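Ultley Desktop Service Cell: cable snag notice

We love this cell. Two arms, one open tower, and a fixture plate that keeps small parts where the gripper expects them. Version 2 has a fault, though, and owners should read this first.

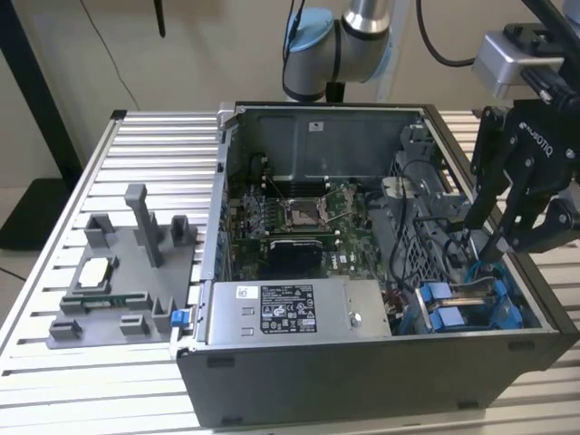
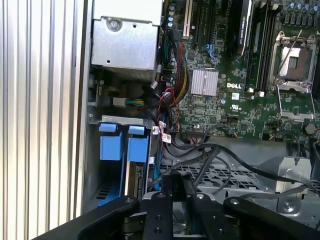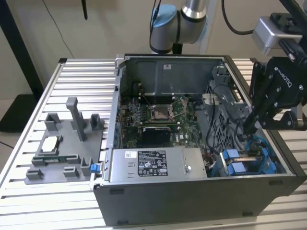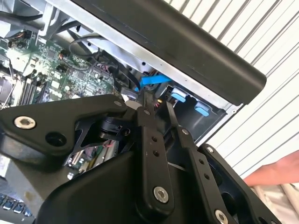
Edvin Öberg found it at our Nygård bench: after a plug is released, a finger can hook a neighboring cable and keep pulling — the force stop trips 70 milliseconds late. Please install patch 4 before running cable jobs, and keep hands clear until the arms park. The patch is free, and the new stop is wonderfully quick!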